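Opinion
July
By Vojtěch Pešek

The counter is a work surface and should be measured as one

Most advice on kitchen storage treats the countertop as a problem of appearance. Either everything goes into a cabinet, or everything stays out and is arranged to look deliberate. Both positions ignore the only figure that matters to someone making a meal, the length of clear surface left in front of the appliances.

My own counter at Bainbridge runs 102 inches, sink excluded. A cutting board, a bowl and a plate set side by side take 30 of those. Whatever else is allowed to stand there has to fit in the remainder and must not drift forward. Drift is the normal failure. Objects with no fixed boundary move toward the front edge by small amounts, and after a month the board no longer sits flat.

I therefore favor the open compartment organizer, a piece of equipment many tidy people dislike. Mafalda Aguiar, who has fitted kitchens in Tadholm for 12 years, calls it a drawer with the lid off. I accept the description. A drawer with the lid off can be read from above without touching anything.
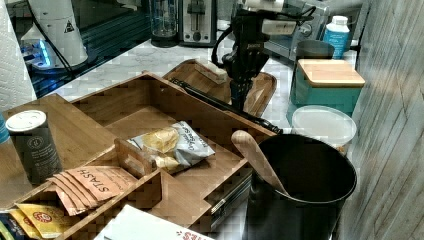
Tea, chips and a canister in one bamboo organizer, with the utensil crock alongside.

The contents of such an organizer are usually criticized for being mixed. Tea packets in one slot and a bag of chips in the next offend the rule that like must be stored with like. The rule is sound for a pantry, where stock is held. It is weaker on a counter, where items are staged for use. Tea and a snack are consumed at the same hour by the same person, and a shared footprint of 10 inches by whatever depth the wall allows is cheaper than two separate ones.

Compartment size deserves more attention than material. A tea packet stands or fans well in a narrow slot and falls over in a wide one. A chip bag needs width and will deform to suit. Fixed partitions sized for packets and bags will outperform adjustable ones, which in my experience are adjusted once and then work loose. Bamboo is adequate. It marks if water is left under it, so the base should be lifted and dried when the counter is wiped.

The stronger objection concerns closed storage. Gavin Cairns, a neighbor and a careful cook, keeps nothing out at all and argues that a cabinet door costs one motion to open. I timed the matter differently. The door costs one motion, the item behind the front item costs two more, and the return trip costs the same again. For a stockpot used twice a season the expense is trivial. For tea it is paid several times a day.
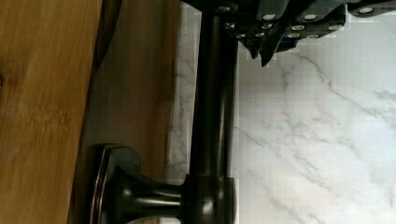
Closed storage also puts its wear on the hardware. Pulls and their fixings take the load of every opening, and a bar mounted on posts collects grease where the post meets the wood. A household that moves its daily items onto the counter will clean and tighten its pulls less often. I would not refit a kitchen on that argument alone, but it belongs in the calculation.

Utensils are a separate case. A crock with an open top should hold what is used at the stove and should stand at the end of the row, where a long handle can lean without crossing anything else. A tray with a raised rim is worth having for small loose pieces. The rim does the work, as it stops them from traveling.

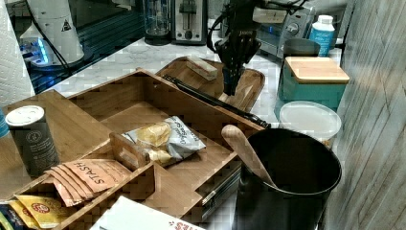 Photo: Florian Chevalier

Canisters are where I part company with the matching-set school. Identical containers require labels, and labels must be read. Containers that differ in color or lid are recognized before the hand arrives. A gray canister with a white lid will not be mistaken for a black crock at six in the morning.

My recommendation is limited. Measure the clear length first, subtract the board, and give the rest to one partitioned organizer, one rimmed tray and one crock. If an item does not fit in those, put it in a cabinet.

Contact the opinion desk | © Javetdale | Back to top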